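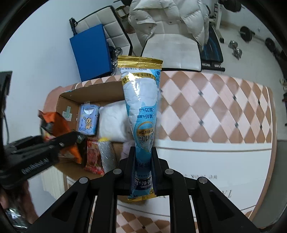 *Two hand-held grippers at work on the snack packets, with the cardboard box behind them.*

**Tullach opens its home-recorded handling set to outside teams**

For release: February

Hello from Tullach! We're a small outfit that teaches robot arms to pick up everyday things, and this month we're letting other people have what we've gathered so far. The set is called Saler, it holds 3029 recordings, and every one of them was made by a person with a gripper in each hand.

If you've followed us for a while you'll know how we used to do it. We had one arm bolted to a bench, somebody steering it from across the room, and on a good afternoon we'd get a handful of clean tries at putting a sponge in a tray. I spent a whole winter on that sponge. The hand-held grippers are much quicker, because you just squeeze and move as you would with your own fingers, and you can take them home in a rucksack.

So that's what people did. They recorded in kitchens, in bedrooms, on landings, wherever there was a flat bit of space and a box. The packing jobs make up the biggest part of Saler, at 1832 recordings, and they're the ones I'm fondest of. Crisp packets, pouches, tissues, soft things that change shape the moment you touch them - a rigid block is dull by comparison! A shiny wrapper is hard for a camera to make sense of as well, and we wanted plenty of those.

The rest is a mix of folding, sorting and passing things from one gripper to the other. We've kept 331 recordings where the try went wrong (dropped packets, mostly, and a few boxes that got nudged over). They're marked as such, so you can leave them out if you'd like, but our own system got better at recovering from a bad grip once we'd put them in.

Our friends at Bianchini did the checking. They watched the lot, fixed the start and end points, and sent back notes that were longer than I'd bargained for. Arnton is looking after the storage and downloads, and they've been very patient about our file names.

A few practical bits. Saler is free for teaching and research, and firms who want to use it in a product should talk to us first about a licence. You can take the whole thing or start with a smaller pack of 1000 recordings, which is plenty for finding out whether your loader works. Each recording comes with the video, the path of both grippers and how far the fingers were open.

We're still recording, by the way. Next up are bottles, lids and anything with a zip, and we'd love to hear from anyone who wants to borrow a pair of grippers for a few weeks - you don't need to know a thing about robots.

**Press and loan requests:** please write to the Tullach office, with "Saler" in the subject line. We answer in the mornings, usually before 11am.

*Ends*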